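# Who Gets to Say "Send Them"? Notes on My War Powers Project

I picked this topic because my roommate and I got into a fight over it in January (a friendly one, mostly), and I wanted to win. For the project I read 14 opinion columns on when a president should have to ask Congress before using force, then sorted them by how strict each writer wanted the rule to be. Seven wanted a vote every time. The rest were all over the place, and two of them I moved back and forth so often that I finally made a "no idea" pile!
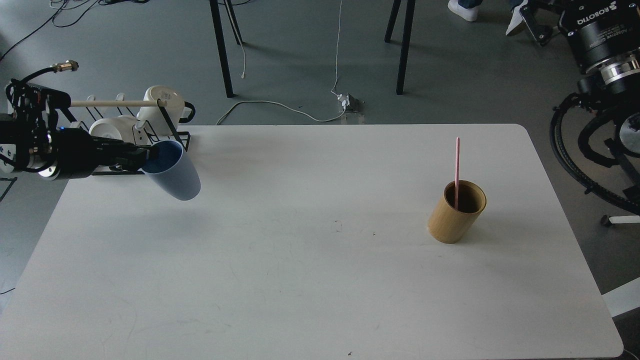

The sorting got easier once I stopped going by party. I'd figured the hawks would line up on one side, but the columns from the Whiteley paper split right down the middle, and the Idodbridge ones were even messier.

My second step was asking 11 classmates to read the same two columns and mark the sentence that convinced them most. Almost 10 pages of notes came out of that, way more than I could use. People kept marking the parts about cost, which I hadn't even made a category for. I'd add one if I did this again, and I'd ask people what they thought before they read anything. I forgot to, so I can't tell whose mind changed.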